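4.3 Greiferkameras einrichten und Schattenmaske einlernen

Dieser Abschnitt gilt für Kuver ab Version 2.5 mit zwei Handgreifern. Voraussetzung ist ein abgeschlossener Zeitabgleich nach Abschnitt 4.2.

1. Den Dienst Condori starten und warten, bis beide Greifer im Statusfenster als »verbunden« geführt werden.

2. Beide Greifer aufnehmen und im Sichtfeld der Kopfkamera halten. Ein Greifer fasst den Ball, der andere bleibt geöffnet. Die Kabel dürfen nicht zwischen die Backen geraten.
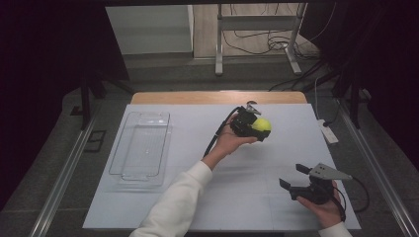
3. Im Menü »Zuordnung« die Kanäle L und R bestätigen. Bei vertauschten Kanälen »Tauschen« wählen und Schritt 2 wiederholen.

Hinweis: Die Zuordnung wird in der Projektdatei gespeichert. Nach einem Wechsel des USB-Anschlusses ist sie zu löschen und neu anzulegen.

4. Für das Leerbild den Greifer öffnen und schräg über eine freie Stelle der Tischfläche halten. Beide Finger müssen im Bild liegen, zwischen ihnen darf sich kein Gegenstand befinden. »Leerbild aufnehmen« drücken und den Greifer ruhig halten, bis 200 Bilder erfasst sind.
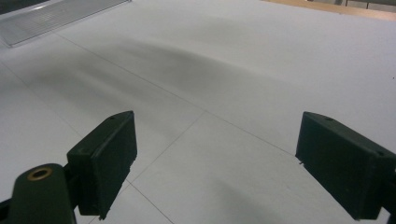 Abb. 4-2: Leerbild, Finger geöffnet, Schatten auf der Tischfläche

5. Die Maskenberechnung mit »Dullix ausführen« starten. Dullix trennt feste Bildanteile (Finger, Halterung) von veränderlichen Anteilen und legt für jeden Kanal eine Maske an.

Achtung: Die Beleuchtung zwischen Schritt 4 und Schritt 6 nicht verändern. Andernfalls meldet Dullix den Fehler 41, und das Leerbild muss neu aufgenommen werden.

6. Die Kontrollaufnahme starten. Den Ball mit dem zweiten Greifer an den oberen Bildrand führen. 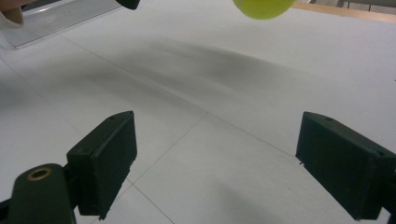

Die Objekterkennung wertet nur Bereiche außerhalb der Maske aus und unterscheidet Objekt und Schatten nach Farbsättigung und Kantenverlauf. Zu prüfen ist, ob der gelbgrüne Ball auch dann einen Rahmen erhält, wenn wie hier nur sein unterer Teil im Bild liegt. Der breite graue Schatten auf der Tischfläche darf keinen Rahmen erhalten. Gleiches gilt für die Fugen. Wird der Schatten dennoch markiert, ist der Parameter »schatten_toleranz« um 2 Stufen zu erhöhen und Schritt 5 erneut auszuführen.

7. Das Profil mit »Speichern« übernehmen. Weiter mit Abschnitt 4.4, Greifweite abgleichen.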